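**FOR IMMEDIATE RELEASE**

Surkwood, Tuesday, September 14, 2021

# Surkwood Airport and Osumton Are Finally One Train Ride Apart

I've been waiting to send this one out for ages, so forgive me if I sound a little giddy. Starting in December, you'll be able to step off a plane at Surkwood Airport, take the escalator down one level, and get on a train that goes straight to Osumton. No shuttle bus, no change at Kirden with your suitcase wedged in the door (I've done it, I have the bruises). Just one seat, all the way!

The new service is called the Nedelcu Airport Link, and I run the communications desk for the railroad side of it, so I get to tell you the good parts. Trains will leave from platform 2, right under the arrivals hall, and they'll stop at Kirden on the way for folks who live or work out there. We're starting with a morning-to-late-evening timetable, and yes, the last train waits for the last scheduled arrival of the night. I pushed for that one pretty hard.

Tickets are the part I get the most mail about. If you're flying with an airline that has signed up, you can add the train when you buy your flight, and it shows up on the same booking with the same confirmation number. Three airlines are in so far, and we're still talking with others. If yours isn't one of them, you can buy a regular ticket from the machines in the arrivals hall or on your phone. Kids under six ride free on a grown-up's lap or in their own seat if there's room.

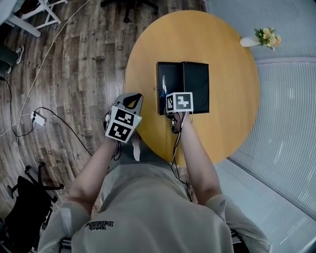 *At the round table, with a black case open on top.*

Now for luggage! Every car has racks by both doors and a low shelf in the middle for the bags you don't want to lift. Skis and folded strollers are fine. Bikes are okay outside the morning rush, and we'll post those hours at the stations before opening day. One whole car is set aside for quiet travel, which I plan to use myself after every red-eye for the rest of my life.

We ran a survey at the airport last spring and 1486 of you filled it out, which was a lot more reading than I'd planned on (thank you, really). The top request was clear signs. So we've redone all of them between baggage claim and the platforms, with bigger letters and the train symbol in the same green the whole way down. The second request was coffee, and there will be a stand on the platform level that opens before the first train.

We expect roughly 2000 riders a day once the winter flights pick up. Parking at Kirden station is being expanded too, so people on that side of the county can leave the car there and ride in. The daily rate will be lower than the airport garage, and you'll be able to book a space ahead of time.

Tickets go on sale in November, and the full timetable goes up on the Nedelcu website the same morning. Reporters who'd like to come along on a preview ride should write to the Nedelcu press desk with their name, outlet, and whether they're bringing camera gear. Seats on the preview train are limited, and we'll board at Osumton, main concourse side.

**Press contact:** Nedelcu Airport Link, Communications Desk, Surkwood Airport, Arrivals Level

###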